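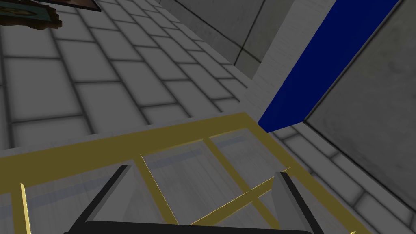 The forest of Rumov stands on a limestone ridge above the river Idard, and for a long time it was known to botanists only from one dried branch. The branch was collected in 1795, pressed between sheets of paper and sent away with a label of four words. The writer of the label did not say how high the tree was, or what color its flowers had. Golden yellow is what we can say today, but it took more than two centuries before anybody wrote it down. The tree flowers directly from the trunk, in December, when the path to the ridge is usually under water.

I went to Rumov for the first time as a student, and I did not see the tree. I saw many others which looked like it. The leaves of young plants are divided into three parts, and the leaves of old plants are simple, so a person who knows only one age will walk past the other. This was my mistake, and I think it was also the mistake of several people before me. In the herbarium at Kummont there are sheets under the name of a common lowland species which in fact come from the ridge. They were put in the wrong folder and stayed there.

The forest itself is small. In the old maps it reaches from the ridge down to the river without a break. Now there are 69 hectares left, divided by a road and by fields of cassava and sesame. The upper part is in better condition, because the ground is rocky and a plow cannot go between the stones. In the lower part the big trees were cut for timber, and what grows there is mostly climbers and thorny bushes. Young plants of our species are found at the border between the two, in half shade. Under the closed canopy I found almost none.

The people of Bensaid, the nearest village, have a name for the tree which means "late rope." The inner bark gives a strong fiber. It is taken in strips from one side of the trunk only, and the wound closes after a few years. Older people told me that in their childhood the strips were used for tying roof poles, and also for wells. Today most families buy nylon rope at the market, so the bark is not a great danger for the species. Fire is worse. The farmers burn their fields before the rain, and when the wind comes from the river the fire goes into the bushes and kills the seedlings.

What does a rare tree need in order to remain? From outside, the answer seems to be a fence. I have become less sure of this. A fence was built on the south side of the forest with money from abroad, and after two seasons the posts were gone, as good posts will go in a place where wood is expensive. A cleared strip along the fields has worked better. The village keeps it open before the burning season, and in return it has the right to collect dead wood and mushrooms inside the forest. The agreement is one page long. It was read aloud in the village before it was signed.

There is also the question of seed. The fruits are heavy and fall under the mother tree, where rats eat most of them. Probably a larger animal carried them in the past – perhaps a monkey or a forest antelope – but neither has been seen on the ridge for many years. At the garden in Kummont the seeds were sown fresh, in river sand, and they germinated well. Seeds that had been dried first did not germinate at all. This means that they cannot be kept in an ordinary seed bank, and the garden must grow the plants on and replace them as they die. Up to 3 years can pass before a seedling is strong enough to be planted out.

The assessment of the species was sent in last December. We proposed the category of critically endangered, on the basis of the small area and the continuing loss at the lower edge. I would be glad if a second locality could be found. The limestone goes on to the north, across the Idard, and there are dark patches on the satellite maps which could be forest or could be only old mango orchards. To reach them one needs a boat and dry weather, and we hope to have both after the rains.

29/03/2021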